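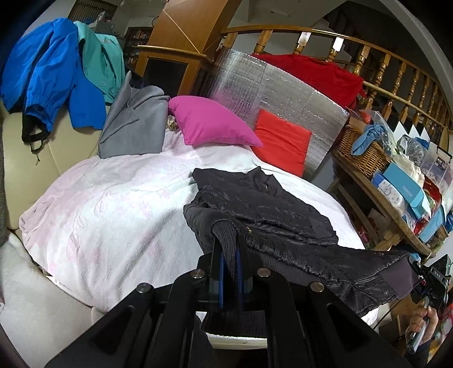

Quilted jacket laid out on the bed before folding. Ribbed cuffs are dealt with first.

Storing padded jackets and bedroom textiles: frequently asked questions

Which garments does this page cover?
Quilted and puffer jackets with synthetic or down fill, fleece tops, and the throws and cushions that usually share a bed or armchair with them. Leather and waxed coats are covered on the Ternex outerwear page.

Why sort on the bed and not on the floor?
Height, mainly. A mattress top at 50 cm or more lets you spread a jacket flat without bending. Lay a blanket over the bedding first so that zipper pulls do not catch on the sheets.

Do I need to close the zipper?
Yes, up to the collar. An open zipper lets the two front panels slide apart in the fold, and the teeth can mark the shell fabric.

How should ribbed or elasticated cuffs be folded?
Flat and inward, along the sleeve. Do not roll them or tuck one inside the other. A cuff stored under tension for a full season may not return to its original width.

Can a puffer jacket go in a vacuum bag?
Synthetic fill: yes, for up to 21 weeks, with about a third of the air left in. Down fill: not recommended. Use the Pruleda breathable bag, size 2, or any cotton bag of similar volume.

What wash temperature should I use before storage?
Follow the care label. If the label allows 40 °C, there is no benefit in going higher. Skip fabric softener on fleece. Drying must be complete before the jacket is bagged – check the seams and the underside of the collar by hand.

Can jackets hang over an armchair or a stair railing in the meantime?
For a day or two. After that the weight of the fill settles toward the hem, and a narrow rail can leave a crease across the back. Keep dark fabrics off pale leather, as dye can transfer.

Where do pillows and cushions go?
Pillows you sleep on stay out. Decorative cushions can be stored upright in one bag, with nothing heavy on top.

How much will one shelf hold?
The standard Stostik shelf is rated for 225 N, evenly distributed. Padded jackets reach the limit of the space long before the limit of the load.

When should winter jackets be put away?
Most readers do it in June. The date matters less than the weather: choose a dry day and leave the closet open for an hour beforehand.

Who maintains this page?
Jong-dae Hwang. Corrections to bag sizes and shelf ratings can be sent through the contact form. Messages received on Sunday are read the next working day.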